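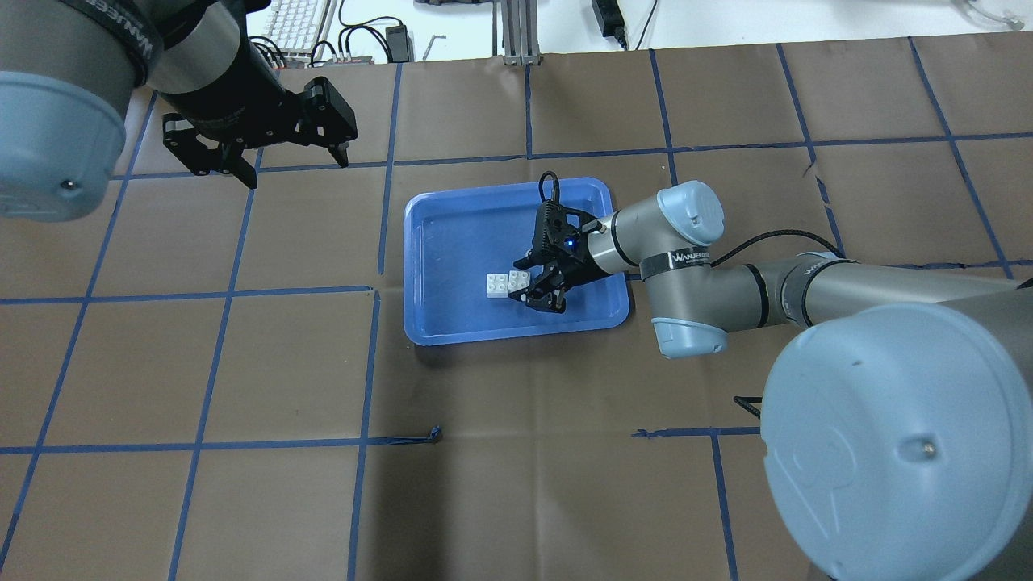 3.2 Surface, grid and tray

All placements in the Neter set were logged on the same kind of surface. Brown paper over the table, blue tape on top of it in strips, crossing to make a grid. We wanted something cheap that could be torn off and redone in an afternoon, and that gave a rater a cell to name when asked where a brick was. Printed mats were tried first at the Endale site and dropped. They curled at the corners and the gloss made the small white bricks hard to pick out in photos.

The cells are roughly square (Figure 2). Roughly is the word. Tape was laid by hand against a straightedge, and the strips have a width of their own, so a brick can sit on a line and belong to neither side. Rule used throughout: a brick touching tape goes to the cell holding the larger part of its footprint. If the rater could not decide, the item was marked "line" and kept in a seperate column. Of the 2969 placements logged, 129 ended up in that column. We did not try to resolve them later from the photos. Two raters had a go at a small batch and disagreed too often for it to be worth the time.

Paper gets tired before the tape does. Creases first, then small tears where a strip has been lifted and pressed down again. A torn sheet shifts a bit under the tray and the cell borders go with it. Sheets were replaced whenever a tear reached a tape line, 27 sheets in all over the study. Each new sheet was taped from scratch and given its own number, and that number is on every row of the log. Comparisons within a sheet are safe. Comparisons across sheets should be made by cell, never by measured distance.

The tray is a shallow blue plastic one, rounded corners, with a raised rim in a lighter blue. Shallow matters. In a deep bin the near wall hides whatever lies against it, and that is where a lot of the bricks end up. With the low rim the brick stays visible over most of the tray floor. The light rim also gave raters an edge they could find fast against the darker floor. Blue on blue was a worry at the start — tape and tray are close enough in color that one rater traced a strip as the tray border in pilot photos — but the rim sorted most of that out.

Tray position was not fixed. It covers some of the tape, so grid cells under it can't be read directly. For anything inside the tray we therefore used a second, simpler scheme: upper, middle or lower, and left, center or right, as seen from the operator's side. Figure 2 shows a brick that would be entered as lower-middle. The cell scheme applies to bricks on open paper only. Mixing the two in one table was a mistake in our first release and it is fixed in the current one.

Bricks. Small interlocking toy bricks with round studs on top. White was used for the main condition. It reads well on brown paper and even better on the tray. Bricks were entered as stud up, stud down or on side. Stud down was rare in the set and the raters were slow on it, the open underside looks a lot like shadow in a poor photo. Tumbled placements were kept.

Things beyond the far edge of the paper were left alone. Keyboard, power adapters, cables, a hex key. It is a working table and clearing it before each run would of cost more than it gave. Nothing past the paper edge is scored. Raters were told to ignore it and as far as we can tell they did, with one exception at the Prornelance site, where a loose part on the tabletop was logged as a placement for most of a morning. Those rows are removed.

Tape lifting at the ends was the most common fault, noted in 23 sessions. Usually harmless. A lifted end throws a thin shadow along the strip and makes the line look wider than it is, so we pressed the ends down at the start of each session and again after any break. September was the worst month for it at Dindwood, humid room, windows open. Switching rolls made no diference that we could see.

Sheet numbers, tray positions and the "line" items are given with the log. Cell sizes per sheet are in the next section.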